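Amirhossein Salehi is eating when he picks up. Soup, he says, hold on. It's four in the afternoon where he is and this is breakfast. The rapper and producer, who puts out records as Zaten, was up until it got light fixing the low end on one song, and he's still not sure about it.

"I played it in the car and the kick was gone. Just gone. So I went back up."

The song is "Hadmont," the closer on his second album, Cirnier, due in February. It runs close to seven minutes and has no hook. The first album had hooks all over it and he is a little sick of them.

"People kept telling me the hooks were the good part. Okay. Thank you. I wrote the verses too."

Hadmont is the street he grew up on, or the apartment block at the end of it, he uses the word for both. His uncle lived two floors down and had a tape deck and maybe a dozen cassettes, mostly Persian pop, one beat-up rap compilation with no case. Salehi wore that one out. He was 16 when he made his first beat, on a borrowed computer that shut itself off when it got too hot, and he learned to save every couple bars. Still does it. He does it while we're talking, I can hear the keys.

The debut was pressed in a run of 1,083 copies, a number that came from a mistake on the order form and that he has since had to explain to every collector who writes him. They sold out, slowly. "Eighteen months of carrying boxes to the post office. I knew everyone's zip code." 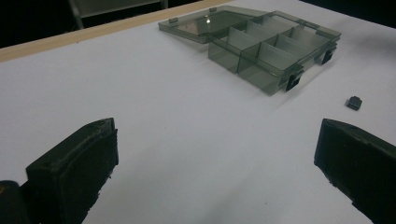

The new one was supposed to be quick. He had the beats, he had a title, he had a week booked. Then he threw out nine songs. Were they bad?

"No, they were fine. They were the same guy again. I'd be rapping and I could tell what I was gonna say next, and if I can tell, you can tell."

What got him moving was Çınar, a singer and bass player he'd met at a show where they were both on too early. Çınar is on five of the tracks, and played the bass on "Two Coats" in one pass with the drums turned off in the headphones. Salehi wanted to see what would happen to the timing. It drags in the second verse and then catches up, and he kept it.

"I rapped behind the bass. Usually everything sits on the drums, you know? I had to forget the drums were there. Took me all night to do sixteen bars."

There was a falling out too, over the mix, over who got to say a song was finished. He doesn't want to go deep on it. They didn't talk for most of a summer. Then Çınar sent a voice memo, no message with it, just humming over the "Hadmont" beat, and that's the humming you hear on the record. Phone quality and all. You can hear a bus go by.

"I tried to get a clean take. We did it three, four times. The clean one was nicer and I hated it."

He's pressing 2,000 this time and checked the form twice. There's a small run of shows after, smaller rooms mostly, with Çınar on bass and a drummer they havent picked yet. He'd like to play the album front to back. The booking people would like him to play the hooks.

"I'll do one old one. Maybe two if they're nice to me."

I ask about "1,721," the short track in the middle, no drums, just him reading out what sounds like a list. He's quiet a second. It's what he had in the bank the day he quit his job at the print shop, he says, and the list is what he spent it on, in order. Rent is first. A microphone stand is in ther twice.

"The first one broke. I'm still mad about it."

Does his mother like the record? She's heard four songs. She likes the one with the bus. She asked him why he sounds so tired on the others, and he told her he was tired, and she said then go to bed.

The soup is finished, he's got the session open again. He wants to try the kick one more time before Çınar comes by.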